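About the Stolari Group

Stolari is a small research group based in Skurkville. We study how robot arms learn to handle ordinary storage furniture: drawers, hinged doors, lids and bins. Lucía Olmedo and Vega Llorente started the group in June with two arms and a shared desk, and both still run sessions at the table most days.

Our main method is called Robles. A person guides the arm through a task, and the system records the motion along with the camera view. We then train on short segments of each recording, so a drawer pull learned on one cabinet can be reused on another. Our current set holds 1,523 recordings across 121 arrangements of objects.

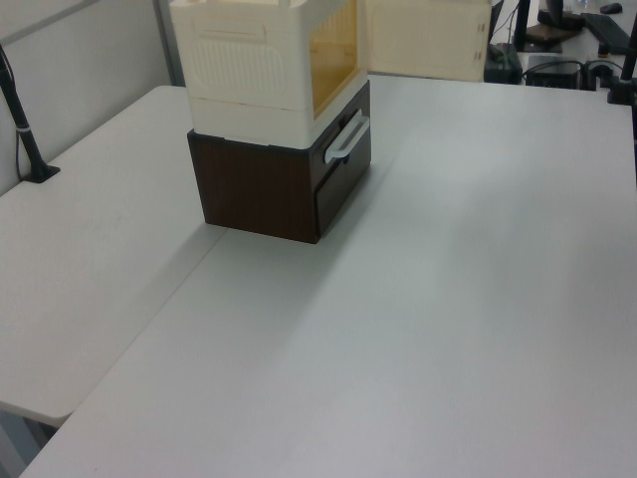 A stacked arrangement on the work table: cream box with its door open, brown drawer cabinet underneath.

Stacked units are harder than single ones. The arm has to choose the right level, and a door left open can block the path to whatever is next to it. In our tests, splitting the recordings into segments helped most with doors — drawers improved less, and we are still looking into why. Handles that curve outward are easier for the arm than flat ones.

A second project, Harari, looks at what happens when the arm misses its first grasp. We keep the failed attempts in the training data and mark the point where each one went wrong.

We share our task list and scoring sheets with other labs on request. Students who want to work with us should write to Vega Llorente and say which project interests them.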